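**Thread: How many demos do you throw away? (long-horizon desktop PC work)**

**slatbench wrote:**

Hi all, long-time reader, not much of a poster, so forgive me if this wanders. I've gone back and forth for weeks on a question that sounds small and keeps turning out to touch everything else we do, and I'd love to hear how other people handle it.

We're the group in the Bhattacharjee building out at Badesdale, and since spring we've been gathering demonstrations for a policy that's supposed to work inside an opened desktop computer. Processor, memory, the various blocks of metal that go on and off a board. Everything is driven by a person, and every run gets written to disk as one episode with all the camera streams, the joint positions, the gripper state, and a line of text saying what the operator was asked to do. The case lies on its side on the slatted table and the holders for the parts stand right next to it, to the left, so a typical episode is a reach over, a grasp, a carry, and some very fussy last half inch.
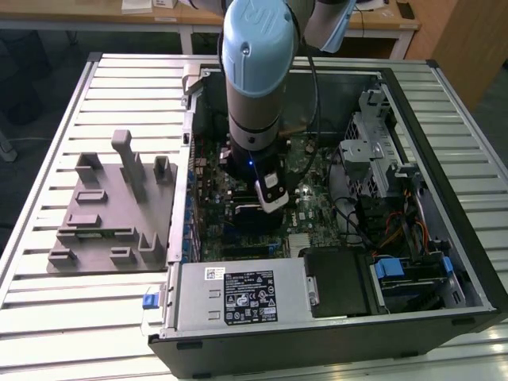
So, the question. As of last night we have 3352 episodes on disk, and I'd guess that a good share of them are what I'd call untidy. The operator goes in, hesitates, backs out, comes in again from a slightly different side, and finishes fine. When we started I marked all of those as rejects, because that's what I'd been taught, and because it hurts to look at them! Then a colleague pulled a pile of rejects back in for a training run without telling me, and the policy got noticeably better at the socket. Less freezing up above the board, more willingness to back off and try again. I was very pleased and also a little annoyed, since I'd spent most of June clicking "discard."

Some background before you answer, so you don't have to ask me for it in the replies.

### The rig

Two arms around the same table, a fixed view from beside the bench, and a small camera down at the wrist. The small parts each have a holder on the gray plate. We found early on that if parts just sat loose on the slats, the operator spent most of an episode chasing them, and the policy dutifully learned to chase. With the plate, the part begins in a known sort of place and we shift the whole plate a bit between episodes to keep some variety in the starts. The processor is the part everybody dreads. It's flat, it's shiny on top, and it has to sit square in the fingers before you go anywhere near the socket.
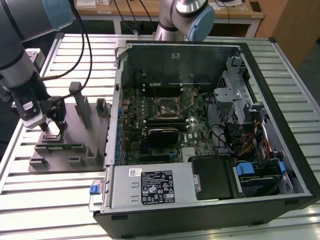 ### What we keep and what we toss

My current rules, such as they are:

- If a part is dropped and lands inside the case, the episode is out. We stop, fish it out by hand, and start over.
- If a camera stream has a gap, out, no discussion.
- If the operator corrects and recovers, it stays, with a tag that says so.
- If the operator corrects more than three times, it goes in a folder called "maybe," and the folder called "maybe" is where I need help, because it's enormous and I open it at eleven at night and feel bad.

I'd be grateful for anything. Percentages, horror stories, a firm opinion from someone who has done this longer than me.

---

**copperhex wrote:**

Welcome out of lurking! I'm going to be the grouch and say keep your rejects rejected, at least until you know what's in them. We did a cable-routing set with the Utura recorder a couple of years ago and were very generous about what we let in, and the policy learned to dither. It would come up to a clip, stop, wiggle, come back, wiggle again, exactly like our most nervous operator on a Friday-brained afternoon. Once that was in there we couldn't train it out with anything short of throwing data away.

What you saw with your socket might be plain quantity. You added a pile of episodes and it got better. Did you try adding the same number of clean ones?

---

**slatbench wrote:**

No, and I should have, you're right. I didn't have that many clean ones left over to add. I can hold some back and run it both ways this month, though it means the cluster queue, and our Clustitz allocation is what it is.

I will say our hesitations don't look like dithering to me. It's more that the person can't see. Once the gripper is down over the board, the view from the side of the bench is mostly gripper, and so they lean on the wrist view, and that one has its own trouble: a lot of bright metal, glare off the ribbed panel, and the thing you're holding takes up the very part of the picture you wanted. So they back out to look. I'd want a policy to do that too, wouldn't you?

---

**plinth_and_post wrote:**

I'm with slatbench on this one, mostly. Backing out to look is information gathering, and if your policy only ever sees confident straight-line approaches, it has no idea what to do on the day it's a few millimeters off. All our best recovery behavior came from episodes that made me wince.

Where I agree with copperhex is that you need to know which kind you've got. What helped us was cutting episodes into phases after the fact and tagging the phase, with the episode itself left whole. So: reach, grasp, carry, align, seat, release. An ugly align with a good seat is gold. An ugly carry is almost always somebody being tired, and you can drop it without regret. It took me a couple of weeks to go through our set that way, with a lot of tea, and I'd do it again.

The other thing is the odd-shaped parts. Memory sticks are long and thin and there's pretty much one sensible way to hold one. Anything with a cylinder standing on a square base plate can be grabbed half a dozen ways, and your operators will each have a favorite. Check that one operator's favorite isn't your whole dataset for that part. Ours was, and it was a left-handed grip that looked terrible from every camera but his.

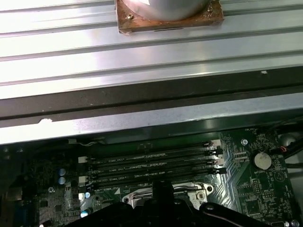

**quietgripper wrote:**

Phase tags, yes, but please don't do them by hand for the whole lot. Do 80 by hand, carefully, and use gripper open/close plus end-effector height for the rest. Height over the board gets you most of the way to telling "align" from "carry." You then fix the silly ones by eye. We got through a set of up to 1000 episodes like that in an afternoon, with the radio on.

One caution about the part in the fingers. If your text line says "place the processor" and the person in fact gave up on the processor and did something else, the episode may look gorgeous in every stream and still teach the wrong thing. I'd check text against outcome before I worried about smoothness at all.

---

**copperhex wrote:**

That last point I'll sign with both hands.

I still don't love "an ugly align is gold," I have to say. Gold for whom? If the operator was blind for two seconds and poking, then the policy gets two seconds of poking with a camera view that doesn't explain it. A person who was looking past the monitor at the real table is acting on something the cameras never recorded. You can't learn that from the streams, however nicely you tag it. So before anything else I'd ask: are your operators only looking at the camera feeds, or are they also looking at the bench?

---

**slatbench wrote:**

Oh, that's a good question and it has made me feel slightly ill. Both. They sit next to the table, and I know for certain that people glance over, because I do it myself every time I'm on shift. I don't even notice I'm doing it. When you're lowering something toward the socket with the memory slots close by on the board, you want to check with your own eyes, and your own eyes are right there. 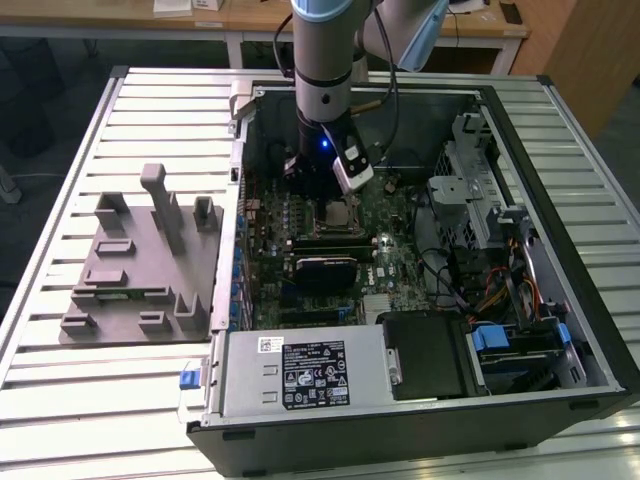

I've gone back over the last batch with that in mind, and I think it explains a fair chunk of the "maybe" folder. There's a type of episode where the arm stops over the board for a long moment and then makes one very sure little sideways correction that nothing in the wrist view seems to call for. I had those down as the operator being clever. Now I think the operator looked up. We have a folding screen somewhere in the building from an open day, and I'm going to put it between the chair and the table tomorrow morning and see how much everybody hates me by lunch.

So the plan, for anyone following along: screen up, feeds only, phase tags the way quietgripper does them, and then the two training runs side by side, clean against clean plus recoveries, same number of episodes in each. The old "maybe" folder stays where it is for now.

---

**plinth_and_post wrote:**

They'll hate you for a week and then they'll ask for a better wrist view, so have a budget ready. We ended up turning ours a few degrees outward so the fingertips sat lower in the image, and it was worth more than any amount of filtering. Do watch your cable when you move it, though. Ours snagged at full rotation and we lost a morning to it.

I take copperhex's point about the looking, by the way. Ours were in another room with the door shut, so it never came up, and I've probably been giving people bad advice for a year without knowing it.

---

**copperhex wrote:**

Good advice for people with doors! I'd like to see the side-by-side whichever way it comes out. If the recoveries win with the screen up, I'll go dig our cable set out of storage and try it again. It's all still on the Utura machine, and I think I remember the password.

---

**quietgripper wrote:**

Could you report the seat phase separately when you post numbers? Whole-episode success hides too much on a job like this, and I'd be curious about the processor and the memory sticks on their own lines. Also, if you move the plate between episodes, write down how far. We didn't, and I still can't tell which of our starts were really different from each other.

---

**slatbench wrote:**

Will do on both. We haven't been writing down the plate moves, of course. There's a ruler taped to the desk as of ten minutes ago.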